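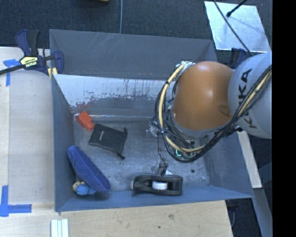 The picking arm at the Bekard test hall, over a clamped metal bin with a tape dispenser, a drawstring pouch and other odds and ends.

Storkine's picking cell in Grodport is back at work after a round of upkeep that took in the bin, the hose and nearly every tie on the arm, and the crew at the Bekard hall could hardly be happier with it.

The cell is a simple one to look at. A KUKA arm reaches into an open metal bin, takes hold of an item, lifts it and goes on to the next. What goes into the bin changes all the time, and that is the fun of it! A tape dispenser is hard and awkward, a cloth pouch with a drawstring lies flat, and a fuzzy item gives a fingertip something else again to deal with. The arm gets 50 tries at each mix before the bin is filled with a new one.

All that reaching is tough on the parts that have to bend. The yellow hose loops around the joint and is tied in with the black cables, so every turn of the arm works the whole bundle. During the September upkeep the crew took off the old ties, checked the hose from the fitting down and laid it back with a wider loop. Then they ran the arm slowly to the far corners of its reach, stopping at each one to feel for a spot where the hose pulled tight. They found 2, both close to the joint, and moved the ties until the bundle swung freely (there was a small cheer at that point).

The bin got its share of attention too. Its back wall has lost a good deal of paint and the floor is scuffed all over, but the metal underneath is sound, so it stays. Clamps hold it to the bench, and blue tape on the wood marks out positions on the table. Anyone who has had to teach a bin's corners to a robot all over again will know why the crew is so fond of those clamps. A nudge you would never notice by eye is enough to put a fingertip into a wall.

The fingers come next on the list. Each one has a pale tip that does the touching, and tips are looked at every 6 hours of running. The check is done by hand with the arm stopped: wipe the tip, press along its edge, look for splits, and write the result in the notebook at the bench. A swap and a short test grip take 30 minutes, which leaves plenty of the morning for picking.

Shao, the group's log program, keeps the record of missed grips alongside those notebook entries. Putting the two side by side has already been a big help, and the crew now pulls a worn tip before the misses start to climb. It's a lovely bit of plain shop-floor thinking, and other cells in the hall are picking up the habit.

Storkine plans to keep the present hose layout through the next set of mixes. Spare tips and a fresh bag of ties are on the shelf by the bench, and the arm goes back into the bin at eight tomorrow morning.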